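Stone With a Past: Why Red Marble Is Back in the House

For years, the safe choice was white. White benchtops, white splashbacks, maybe a polite grey vein if you felt brave. So I can't tell you how happy I was to walk into the stone yard at Tristeck last August and find a whole row of reds waiting — oxblood, rust, plum, a brown like strong tea.

I'd gone for an hour and stayed for 6. The yard holds 300 slabs at a time, stood on edge like records in a shop, and you're welcome to wander with a wet sponge and see how each one changes colour.
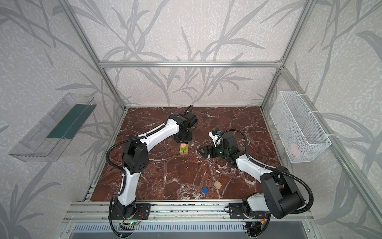
Most red marble gets its colour from iron oxides caught up in the limestone long before heat and pressure did their work. The pale veins came later, when cracks filled with minerals such as calcite. Once you know that, it's very hard to walk past a hotel foyer without stopping to look down!

The old quarry village of Evberg has a church floor laid in 1767 (the locals write it 1,767, comma and all, on the sign by the door). It dips in the middle of the aisle and I loved every worn centimetre of it.

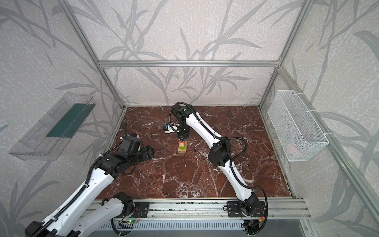
Living with it

Marble marks. Lemon juice will etch it and red wine can stain, so wipe spills up quickly and keep the vinegar spray well away. A pH-neutral cleaner and a soft cloth will do for every day.

My own piece is an offcut from Rothe, some 10 kilos of it, and it has been a pastry board, a plant stand and now a bedside table.
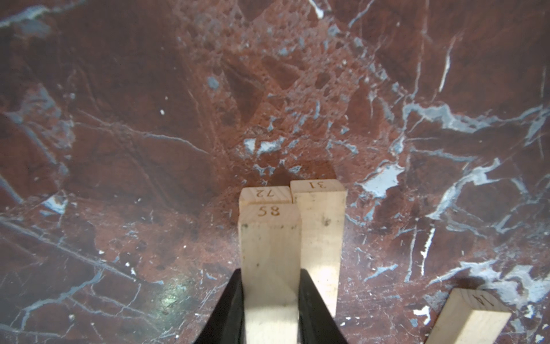
Where to look

Piltitz has a good salvage yard behind the station, with old washstand tops and hearths stacked by the fence. Take gloves, a tape measure and a friend with a strong back.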